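Home | Course Notes | Reading List | Listening | Contact

Print this page | E-mail this page

Writing About Local Music, handout 4: The Artist Interview
by Oksana Ivanyshyn
December 24, 2023

These notes are for the students who missed the last class and for those who were there but did not write anything down. Please read them before we meet again in January. You will need a pen and one song that you know very well.

1. Before the interview

Listen to the record three times. The first time do nothing else. The second time write down the minute and second of every place where something changes: a new instrument, a different key, the voice going up. The third time read the words while you listen, if the artist has given you the words. Many new bands do not publish them, and you may ask for them by e-mail. They are usually glad.

Then read what other people wrote. If four blogs have already asked the singer how the band got its name, you do not need to be the fifth. Put the answer in one line of your introduction and go on.

In class we worked with the first record of Plasum, the trio of Rostyslav Skoryk. Their press sheet has 476 words and the word "journey" is in it six times. Hưng Lại underlined everything that was a fact. He found the recording place, the names of three players, the length of the record and the number of copies pressed, 155. All the rest was opinion by someone who is paid to have it. You can quote such opinion, but say whose it is. 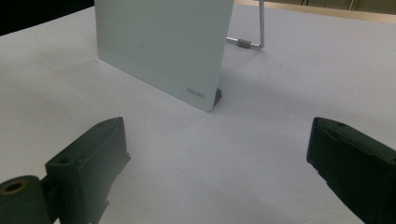 A press sheet also has gaps, and the gaps are good places for questions. The sheet does not say who plays the violin on the last song. It says the record was made "over a long winter" but it does not say why it was long. Both of these became questions in our practice interview, and the second one gave the best answer of the evening.

2. Asking

Write ten questions and expect to use five. Begin with something small and exact. "What did you play first on the day you recorded this song?" is easier to answer than "What does music mean to you?" When I started, I always opened with the big question, and I always got the same answer that the artist had given to everybody else.

Do not put two questions in one sentence. The artist will answer the second and forget the first. I still make this mistake, mostly when I am nervous.

Wait after the answer. Count to three in your head. In the recording that Morven Galbraith made with the singer of Bruron, the silence is a little uncomfortable to hear, and after it he tells the whole story of the broken amplifier and the show at Stetsiuk where 107 people sang without any sound system. She had not asked about it.

If you do not understand a word, say so. This is for my fellow non-native speakers especially. I once printed "fuss pedal" in an article about guitars and I received letters.

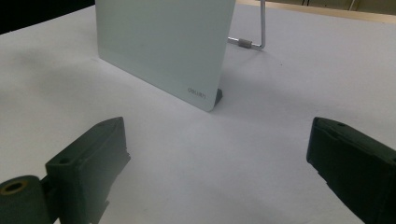

3. Writing it up

Choose the form first. A question-and-answer text is faster to write but it needs an artist who speaks in full sentences. A story form lets you cut more, and you must be more careful with the quotes.

You may take out "um" and "you know". You may not change the order of the sentences so that the meaning changes. If you shorten a quote in the middle, mark it with three dots in brackets.

Describe the sound in your own words at least once. Try to do it without the name of another band. "The drums come in late and stay quiet" tells the reader more than a comparison with a group he maybe never heard.

Check these again before you send:
- spelling of all names, including the sound engineer
- titles of songs, with capital letters as the artist writes them
- date and place of the next concert

4. Homework

Interview one musician who has not yet been interviewed by a big paper. Ostap Tkachenko from Olard has offered to speak with two students, so write to me if you want his address. The finished text should be 1000 words, without the headline. Bring also your full list of questions, with the unused ones crossed out but still readable.

Print this page | E-mail this page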